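Open day at Larnberg, Trolmont

Larnberg opened its Trolmont lab to the public on a Tuesday in June, and I went along with a colleague, Edgars Lukoševičius. We got there at 10 am and signed in beside a row of delivery robots. They're knee-high, six wheels, grey lids. The Zivosport ones carry shoe orders between two shops and a depot.

Aishwarya Gowda runs the simulation group and took our tour. Most of her team's work is on crossings. Before a robot gets new software it has to do 2000 simulated street crossings, and any run where it makes a person change pace gets looked at by hand. She said 70 of the last batch were pulled out that way, mostly for stopping too close to the curb.

We each had a turn at a desk, stepping through the simulated city and marking where we'd wait if we were the robot. I was too cautious - Edgars was worse. The lab has 200 street corners built so far and adds more when a customer asks.

Simulated street corners, one with a pedestrian close by:
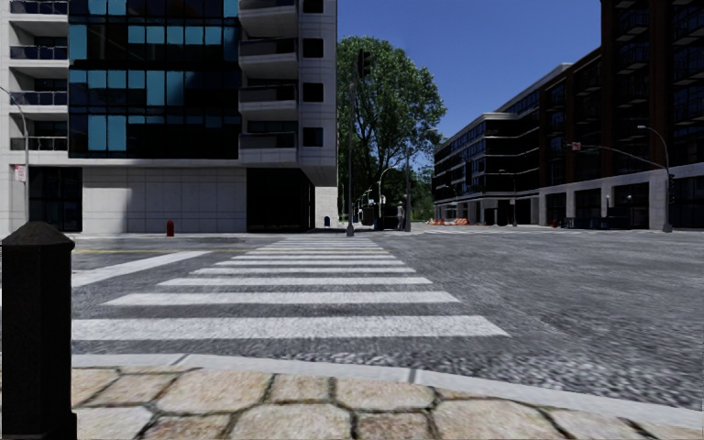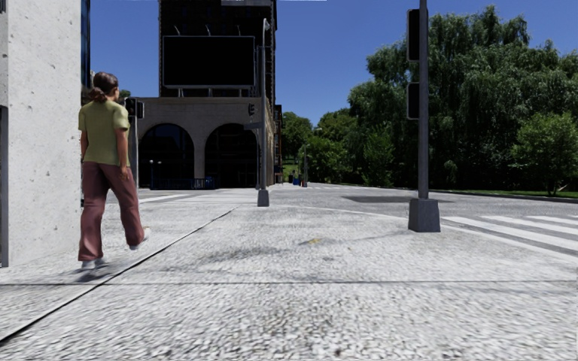 After the desks we went out to the yard, where a robot drove up and down a ramp with a box of sandbags in it. It was slower than I'd expected. Lunch was from the Rampersad van, and the lineup was long, so eat first if you go next year. Parking is free on the north side but the gate closes at 4.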